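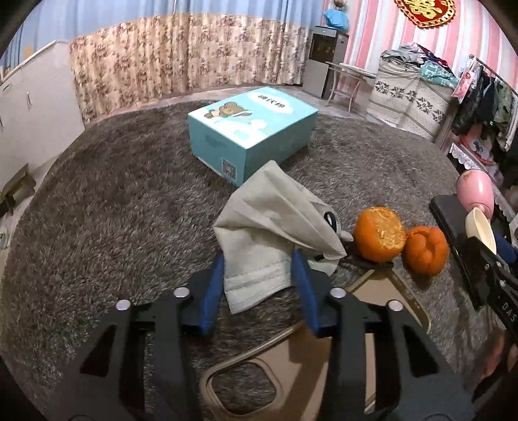 ok storm thread bc people keep asking. Zisora is still offshore and it has slowed way down, which is bad for us bc slow means rain on top of rain. Winds are one thing, the water is what I'm watching. Go bag stuff first: small things go in a drawstring pouch, cord pulled tight, then the pouch goes in a zip bag. Cloth alone won't keep meds dry. Mine's off-white and already crumpled, whatever

2/ Forecast as of this morning, 2025-10-05: up to 12 inches of rain for the hills behind Sonby. Less at the coast but the coast gets the surge. So pick your poison

3/ Coste road floods first. Always. If you live past the bridge dont wait for the official call, go while its still daylight

4/ Shelter at the Cavance school gym is open now. Room for 300. Pets ok in crates, bring their food. Deisy Cusi is running the desk, be nice to her she's been up since 4

5/ Power company has 470 homes out already and the wind hasn't even really started. Charge everything. Fill the tub

6/ someone asked about sandbags. County yard, bring your own shovel, limit is per household and they are checking addresses

7/ Correction to 3, the low spot is BEFORE the bridge coming from town, not after. Thx Amparo Benavides for catching it. Still leave early

8/ Latest track nudged a bit west. Doesnt change anything for Sonby, rain bands are wide and we're on the wet side either way. Next update from the weather office at 5, will post when I see it

9/ Generators OUTSIDE. Not the garage, not the porch by the window. Outside

10/ going to move the truck uphill, back in 2 hours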